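Ticket 669 - label printer dropping off the network, Coughlan branch

Status: open, waiting on Vasel

Reported Saturday, first thing. Printer shows ready on its own panel but nothing comes out. Queue on the Prustier server had 2,145 jobs stuck in it, mostly the same delivery label over and over. Somebody kept pressing print.

Tried so far:

1. Cleared the queue, restarted the spooler. Printed 8 labels then stopped again.
2. Swapped the network cable, other wall socket as well. No change. Desk is pale wood with a straight grain, so the old cable clips will leave marks if pulled off, left them on.
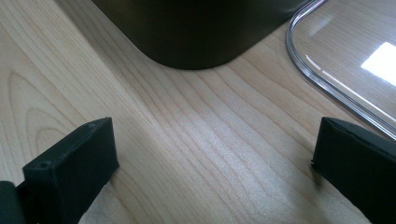
3. Pinged it from the office PC. Replies fine, then goes quiet after 60 seconds, every time. Looks like sleep mode to me.
4. Turned sleep off in the printer menu. Setting doesnt stick, back on after a power cycle.
5. Put a fixed address on it in case the router was handing it out twice. Same fault.
6. Sat at the wooden table with the four-part brown tray and went through the Vindusov manual. Menu pages in it are for the older model, no use.
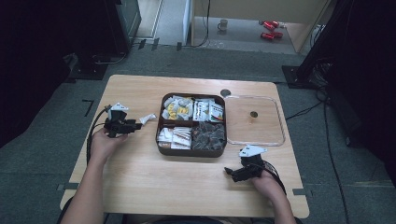

7. Rang Vasel support. They want the firmware version and a test page. Version sent, test page wont print, told them so.

## Workaround

Labels going to the office laser on A4 sheets for now. Slow, and the margins are out on the left, so check the postcode before sticking anyhting down.

## Next

Firmware file from Vasel, load by USB. If the sleep setting still resets, ask for a swap.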